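Flur streichen, ein Faden. Ich hatte versprochen, dass ich mal aufschreibe, wie das bei uns mit den Farben gelaufen ist, und weil ich mich schlecht kurz fassen kann, werden es ein paar Posts mehr. Holt euch einen Tee, ihr Lieben 🧡

Ausgangslage: ein Altbauflur, lang und schmal, kein Fenster, sechs Türen und eine Decke, an die ich selbst von der Leiter aus kaum komme. Gestrichen hat ihn der Vormieter in einem Beige, das im Lampenlicht immer ein bisschen nach kaltem Milchkaffee aussah. Wir haben jahrelang gesagt, das machen wir mal neu, und sind dann jedes Mal schnell durchgelaufen in die Küche.

Im November 2024 hatte ich dann eine Woche Urlaub und draußen war es schon mittags dämmrig, und da stand ich mit der Einkaufstasche in diesem Flur und dachte: So, jetzt. Mein Mann hat nur gefragt, welche Farbe, und ich habe ohne nachzudenken »Orange« gesagt. Er hat sehr lange nichts gesagt.

Dazu muss man wissen, dass alle, wirklich alle, einem für dunkle Flure Weiß empfehlen. Meine Schwester, die Nachbarin von unten, der nette Herr im Farbenladen Hidayat. Ich verstehe das auch. Aber ein weißer Flur ohne Fenster ist abends einfach grau, das hatten wir in der alten Wohnung, und ich habe mich da nie willkommen gefühlt.

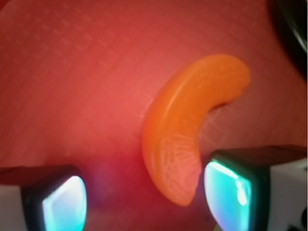 Wer mit warmen Farben anfängt, bekommt sofort Angst, dass sich etwas beißt, und das ging mir genauso. Ich hatte immer im Kopf, dass Rot und Orange nebeneinander verboten sind, so wie früher beim Anziehen, als meine Oma mich noch mal zum Umziehen hochgeschickt hat. Dabei liegt so eine kräftig orange Mandarinenspalte auf dem Korallenrot doch ganz wunderbar! Die beiden Töne sind sich so nah, dass sie sich gegenseitig eher wärmer machen, und an der Außenseite, wo das Orange ins Gelbliche geht, leuchtet es richtig. Genau so etwas wollte ich an der Wand haben, nur ein paar Stufen ruhiger.

Also zurück zu Hidayat und Probedosen geholt. Drei Stück: »Sirus«, ein gebranntes Orange, »Bulel«, das ist ein gedämpftes Korallenrot, und noch ein Aprikosenton, dessen Namen ich vergessen habe, der war aber auch nichts, auf der Wand sah er aus wie Pflaster.

Mein wichtigster Rat, falls ihr nur einen mitnehmen wollt: Streicht die Proben bitte nicht direkt auf die Wand! Nehmt große Pappen, 60 mal 40 cm, zweimal drüberrollen, trocknen lassen und dann mit Malerkrepp überall mal hinhängen. Unsere sind eine ganze Woche durch den Flur gewandert, neben die Garderobe, über die Kommode, einmal aus Versehen auch ins Bad (da blieb Sirus dann gleich drei Tage, es sah so hübsch aus neben den grünen Fliesen).

Und schaut morgens UND abends. Mit der alten Glühbirne war Bulel fast braun, mit der neuen LED plötzlich so rosa, dass mein Mann von der »Himbeerphase« sprach. Wir haben am Ende zuerst die Lampe getauscht und dann die Farbe entschieden, was ich vorher für völlig übertrieben gehalten hätte. Warmweiß, und eine zweite kleine Leuchte am hinteren Ende. Allein das war schon ein anderer Flur.

Zur Frage von unten, was ich zu Schwarz als Kontrast meine, weil ja gerade überall schwarze Türklinken und schwarze Garderobenhaken zu sehen sind: Ich mag es, aber mit Maß. Neben einem hellen, klaren Rot wird Schwarz sehr streng und grafisch, das muss man wollen. Bei uns sind es jetzt die Haken und der Spiegelrahmen, die Klinken durften Messing bleiben.
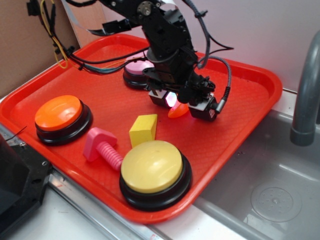
Schwarz vor leuchtendem Rot, dazu ein dünner Strich Gelb.

Mit dem Gelb habe ich übrigens auch geliebäugelt! Eine schmale Linie rundherum auf Höhe der Türklinken, ich hatte sie mit Kreppband schon markiert. Aber unsere Wände sind so schief, dass die Linie hinten an der Wohnzimmertür eine Handbreit tiefer angekommen wäre als vorne. Das Gelb ist jetzt ein Kissen auf der Schuhbank, und damit bin ich sehr zufrieden.

Geworden ist es so: untere Hälfte Bulel, obere Hälfte ein cremiges Weiß, und die Nische mit dem Sicherungskasten komplett in Sirus, samt Innenseite der kleinen Tür. Man macht sie auf, weil wieder eine Sicherung geflogen ist, und freut sich trotzdem. Meine Mutter hat sie bei ihrem Besuch bestimmt fünfmal auf- und zugemacht.

Zum Material, weil das immer gefragt wird: Tiefengrund, zwei Anstriche, kurzflorige Rolle, für die Kanten einen schrägen Pinsel. Das Kreppband war von Tarnance, das teurere, und ich habe es abgezogen, solange die Farbe noch feucht war. Beim ersten Abschnitt habe ich bis zum nächsten Morgen gewartet und mir ein schönes Stück Farbe mit heruntergerissen. Das verdeckt jetzt der Schirmständer.

Im Januar kommt dann noch die Decke dran, vor der drücke ich mich weiterhin. Ich schwanke zwischen demselben Creme und einem Hauch Apfelsine darin, also wirklich nur einem Löffelchen auf den ganzen Eimer. Falls jemand von euch eine farbige Decke im Flur hat, schickt mir gern Bilder, am liebsten abends mit Licht an!

Ach, und 1000 Dank für die vielen lieben Nachrichten zu den Pappen, ich antworte allen noch, es dauert nur ein bisschen. Wer in der Nähe wohnt und die Probedosen haben mag: Von Sirus ist noch gut die Hälfte da, und der Pflasterton ist praktisch voll 😅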